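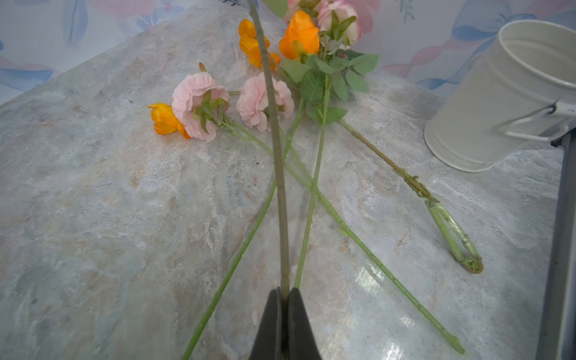

Osesard公布插花任务示范数据进展

2023年11月18日

机器人软件公司Osesard日前表示，旗下“Collar”项目的插花任务已采集示范近3000条，这批数据将用于训练机械臂的抓取与放置模型。采集工作自今年6月开始，目前仍在进行。

插花任务的内容是从台面上散放的仿真花中夹起一枝，移到白色金属桶形花瓶上方，花茎朝下放入瓶口，然后松开夹爪。每条示范由一名操作员遥控完成，腕部相机同步记录画面，系统另外保存关节角度、夹爪开合和操作指令。一条示范只放一枝花，放入后机械臂退回起始位置，记录结束。

Osesard介绍，项目组选择仿真花，主要是看中花茎细长，花头又比花茎宽得多。夹爪夹住的位置偏高或偏低，花枝抬起后的倾斜角度都会不同，操作员需要在移动途中调整腕部姿态。花枝堆在一起时，叶片和花瓣还会互相钩挂，夹起一枝常常带动旁边几枝。项目组要求操作员遇到这种情况时先小幅抖动或向侧面抽出，不得中途用手帮忙，整个过程原样保留在数据中。

花材以粉色和橙色为主，花茎颜色深浅不一，有的偏灰绿，有的是较亮的绿色，部分花茎末端弯成圈。台面为灰色和米色相间的大理石纹，带有反光，背景则是浅蓝色和白色底的蝴蝶结图案。项目组称，花纹背景和反光台面都会增加视觉识别的难度，早期在纯色台面上训练的模型换到这类环境后，夹取位置明显偏移，因此从第二批采集起不再使用纯色布置。

按照现行规程，操作员每完成15条示范，就要把花材重新打散，并更换花瓶位置。花瓶可以放在台面左侧或右侧，也可以只有一部分进入腕部相机的视野。花枝的摆放不设固定样式，允许重叠，也允许花头朝向不同方向。

参与采集的操作员共12人，分早晚两班。新操作员上岗前需要先做练习，练习数据不计入总数。每条示范提交后由另一名操作员回看，标注成功、失败或需要重录。花枝掉落后又重新夹起并放入花瓶的，仍按成功计算，但要加注“含恢复动作”。Osesard表示，这类示范在训练中单独抽样，模型需要从中学到夹空或滑落之后怎样继续。

数据整理由合作方Mohammadi负责，工作包括对齐各路时间戳、剔除画面丢帧的记录，以及统一任务文字说明。Mohammadi方面称，被剔除的记录多数出在网络传输环节，与操作动作无关。文字说明目前有中文和英文两种，同一任务保留多种写法，例如“把粉色的花放进花瓶”和“拿一枝粉花插到桶里”。

除插花外，“Collar”项目还包括叠放餐巾和整理文具两项任务，示范数量均少于插花。三项任务使用同一型号的黑色两指夹爪，采集程序也相同，由Osesard自行开发，内部名称为“Pillow”。该程序在上月更新后增加了夹持力记录，此前采集的数据没有这一项，训练时按缺失值处理。

Osesard称，插花任务的下一批采集将加入更细的花茎和开口较窄的花瓶，并尝试由两条机械臂配合完成，一条固定花瓶，另一条放入花枝。公司没有透露数据是否对外开放。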